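Home | Products | Ground Stations | Manuals | Support

Wakine Ground Receiver: Installation and Operating Manual

Section 4. Setting up the receiver for satellite passes

4.1 Before you begin

This section explains how to install the Wakine receiver, connect it to the Jundard antenna and record a first pass from a satellite in low Earth orbit. It applies to indoor receivers with an outdoor antenna. Users who have bought the mast-mounted version should refer to Section 5.

The receiver is intended for schools, clubs and small research groups. It receives only. It cannot transmit, and no attempt should be made to connect it to a transmitter or an amplifier intended for one. In some countries a permit is required even for reception, and the user is responsible for obtaining it.

You will need:
- the Wakine receiver and its power supply
- the Jundard antenna, with bracket and fixings
- the low-loss cable supplied with the antenna
- a computer on which the Saha tracking software has been installed (see Section 3)
- a compass and a spirit level

CAUTION: Do not work on the antenna during a thunderstorm or in high wind. Disconnect the cable from the receiver before handling the outdoor end.

4.2 Choosing a position for the receiver

1. Place the receiver on a firm, level surface indoors, within reach of a mains socket.

2. Leave a clear space of at least 300 mm behind the unit. The cooling vents are at the back and must not be covered.

3. Keep the receiver away from radiators, direct sunlight and other radio equipment. Cordless telephone bases and wireless routers are common sources of interference and should be moved to another part of the room.

4. Check that the cable will reach from the antenna without being stretched. The cable must not be bent sharply at any point, nor trapped in a window or door.
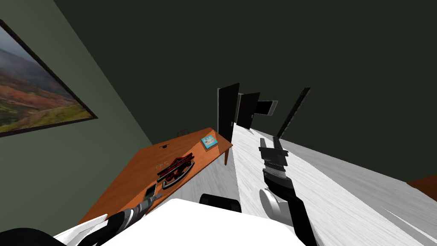 5. Fit the earthing lead to the terminal marked E on the rear panel. The other end must be connected to a suitable earth by a competent person.

Note: The cable should not be extended with ordinary television cable. Signal loss increases with length, and weak signals near the horizon will be lost first.

4.3 Fixing and connecting the antenna

1. Select an outdoor site with an open view of the sky. Buildings and trees to the north and south are the greatest difficulty, as most of the satellites listed in Saha follow orbits that pass close to the poles.

2. Fix the bracket to a sound wall or pole, using all 3 bolts. Tighten them evenly.

3. Use the spirit level to confirm that the bracket is upright in both directions.

4. Turn the antenna until the white arrow on its base points to true north. A compass shows magnetic north, and the local correction must be applied. Saha displays the correction once your position has been entered.

5. Screw the cable on to the antenna by hand. Do not use pliers. Wrap the joint with the sealing tape supplied, working upwards so that rain runs off the overlaps.

6. Bring the cable indoors, leaving a small loop below the point of entry so that water drips away before reaching the wall.

7. With the receiver switched off, connect the cable to the socket marked ANT.

CAUTION: The ANT socket supplies a low voltage to the antenna when the receiver is on. Connecting or removing the cable with the power on may damage the antenna preamplifier. Damage of this kind is not covered by the guarantee.

4.4 Switching on and setting the clock

1. Connect the power supply and press the switch on the front panel. The lamp shows amber while the unit starts and green when it is ready.

2. Connect the receiver to the computer and open Saha.

3. Select Station, then Position. Enter latitude, longitude and height above sea level. Height may be given to the nearest ten metres.

4. Select Station, then Time. Choose automatic setting if the computer has a network connection. All pass times are shown in Universal Time unless local time is selected.

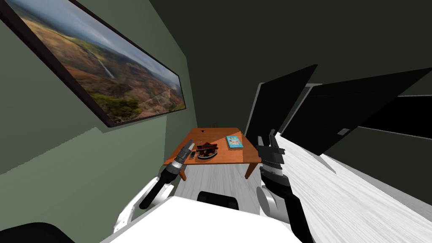

5. Select Orbits, then Update. The software will download current orbital data for over 1000 objects. Allow the update to finish before closing the window.

Note: Orbital data becomes less accurate with age, particularly for satellites in low orbits, where the upper atmosphere slows them by varying amounts. The data should be updated at least weekly, and always on the day of an important pass.

4.5 Recording a first pass

The Disa weather beacon is recommended for a first attempt. Its signal is strong and continuous, and it is listed at the top of the Saha menu.

1. Select Passes and choose Disa. A list of coming passes is displayed, with the start time, finish time and greatest elevation of each.

2. Choose a pass with a greatest elevation of 40 degrees or more. Lower passes are shorter and more likely to be blocked by obstacles.

3. Select Arm. The receiver will tune itself shortly before the satellite rises.

4. Confirm that Doppler correction is switched on. The received frequency falls steadily as the satellite approaches, passes and moves away, and the receiver must follow it.

5. When the signal bar begins to move, leave the controls alone. Recording starts and stops without assistance.

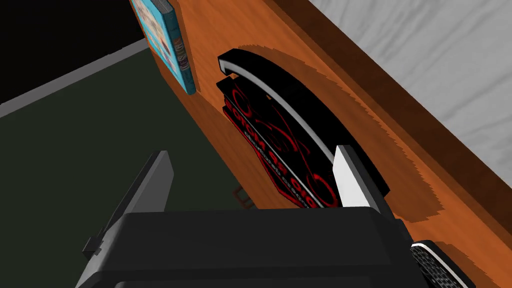
6. At the end of the pass, select Files to see the recording. Enter the name of the operator and any remarks on weather or interference in the log.

7. Before the next pass, check that at least 1000 MB of storage remains free.

4.6 If no signal is received

Lamp remains amber: the receiver has not completed its start-up. Switch off, wait one minute and switch on again.

Signal bar does not move: check both ends of the antenna cable, with the power off. Confirm that the station position has been entered with the correct sign for east or west.

Signal appears late or ends early: update the orbital data and check the computer clock. If both are correct, an obstacle near the horizon is the likely cause.

Signal is present but the recording is noisy: switch off nearby electrical equipment one item at a time and repeat the test on a later pass.

If the fault remains, contact the support desk, quoting the serial number on the underside of the receiver. Please attach the log file from the most recent pass.

Section editor: Jeanine Vanhove. Revised January.

Related sections
- Section 3: Installing the Saha tracking software
- Section 5: The mast-mounted receiver
- Section 6: Decoding and storing weather images
- Section 7: Care of the Jundard antenna
- Appendix B: Glossary of orbital terms

Contact support | Copyright Wakine. All rights reserved. | Back to top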